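La vaisselle, encore elle

Il est tard, j'écris vite, pardon pour les fautes. Je voulais parler des assiettes. Oui, tout un billet sur des assiettes, ça fait 2 ans que je tiens ce blog et je n'ai jamais abordé le sujet qui me prend le plus de temps dans une journée.

Donc. On a fait du tri en avril. Enfin, j'ai fait du tri. Vidé le placard du haut, celui où il faut monter sur la chaise. Des soucoupes sans tasses, deux plats à four que je ne sors jamais, un bol ébréché que je garde pour je ne sais quelle raison. Tout ça parti chez Arnisus, le dépôt du bout de la rue, qui reprend à peu près tout du moment que c'est propre. Gardé : les rondes blanches de tous les jours et les carrées noires, celles avec le dessin façon marbre. Les carrées, je les ai failli donner aussi. Trop lourdes, trop grandes, pénibles à ranger. Et puis non. Un morceau de fromage là-dessus, trois figues, on dirait qu'on a cuisiné.

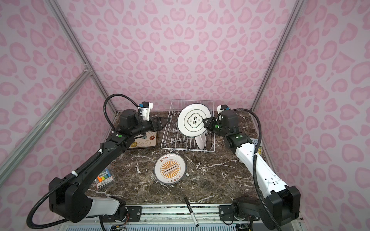
Le problème des carrées c'est l'égouttoir. Une ronde, on la pose, elle roule un peu, elle se cale entre deux fils, terminé. Une carrée, il faut viser. Si elle part de travers le coin bute et tout penche. J'ai cassé une assiette comme ça l'hiver dernier, pas une des noires, une jolie bleue qui venait de ma tante. Je n'en parle plus.

Ma méthode donc, pour ce qu'elle vaut. Les rondes d'abord, côte à côte, toutes dans le même sens. Les carrées ensuite, au bout, jamais au milieu. Les verres à part sur un torchon. Les couverts dans leur pot. Et les casseroles on les essuie tout de suite, je sais, personne n'a envie, mais sinon elles prennent toute la place et on finit par faire une tour.

Rafsan Kodikara m'avait laissé un commentaire sous le billet sur les torchons pour me dire qu'il mettait les grandes assiettes devant et les petites derrière. J'ai essayé une semaine. Non. Désolée Rafsan. On ne voit plus rien derrière et on oublie une soucoupe qui reste là jusqu'au lendemain. Par contre ton truc du torchon plié en quatre sous l'égouttoir, adopté.

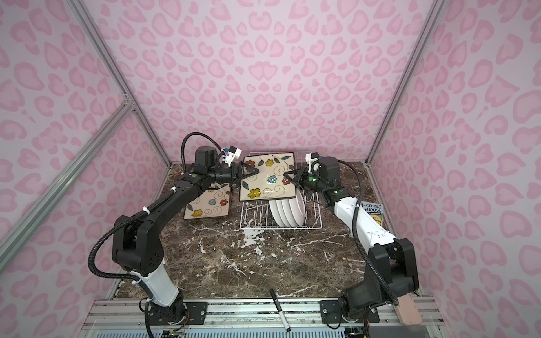 Autre chose, les carrées se prennent à deux mains. Une main par bord. J'ai l'air de radoter mais avec les doigts mouillés, une seule main sur un coin, c'est la catastrophe assurée. Et on regarde le dessous avant de ranger, l'eau se met dans le petit rebord du pied, elle y reste, et quand on empile ça coule sur celle d'en dessous. Sur du blanc ça ne se voit pas. Sur du noir brillant, traces partout, il faut tout repasser au chiffon. Pour le chiffon je prends les Vamard, les fins, lavés à 90 avec les torchons. Sans adoucissant surtout !! L'adoucissant ça laisse un film et après on frotte pour rien.

L'égouttoir, on m'a demandé lequel acheter. Franchement un simple en fil, blanc ou pas, peu importe. J'en ai eu un à deux étages de chez Lulico, très beau dans le magasin, infernal à la maison. L'étage du haut goutte sur celui du bas, forcement. Il est à la cave avec la yaourtière. Ce qui compte c'est l'écart entre les fils. Trop serré les assiettes creuses ne rentrent pas, trop large les plates se couchent les unes sur les autres. Emmenez une assiette au magasin, tant pis si on vous regarde de travers, moi je l'ai fait avec une noire dans mon sac à dos. 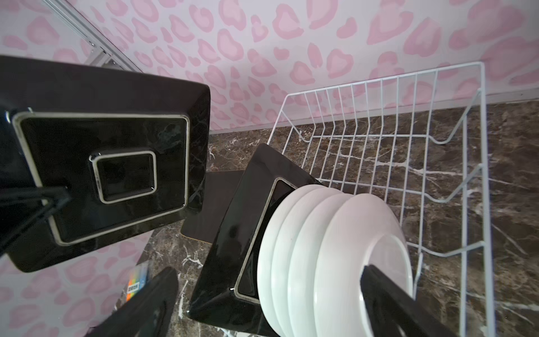 Ah et le plan de travail. Du foncé veiné, j'en rêvais, tout le monde en rêve. Mais le calcaire s'y voit comme le nez au milieu de la figure. Vinaigre interdit si c'est de la vraie pierre, ça attaque. Eau tiède, goutte de savon, chiffon sec derrière, tous les soirs. Ça prend moins de temps que de râler dessus le matin avec le café.

Quoi d'autre. Pour le papier peint rose je répondrai dans un autre billet, j'ai 12 messages en attente et les pâtes sont sur le feu. Il me manque encore deux assiettes creuses pour remplacer celles que j'ai données un peu vite. Je passerai voir chez Rathnayake, il parrait qu'ils vendent à la pièce. Si quelqu'un connaît leurs blanches, elles tiennent au lave-vaisselle ou pas ? Dites-moi en commentaire, j'y vais en fin de matinée.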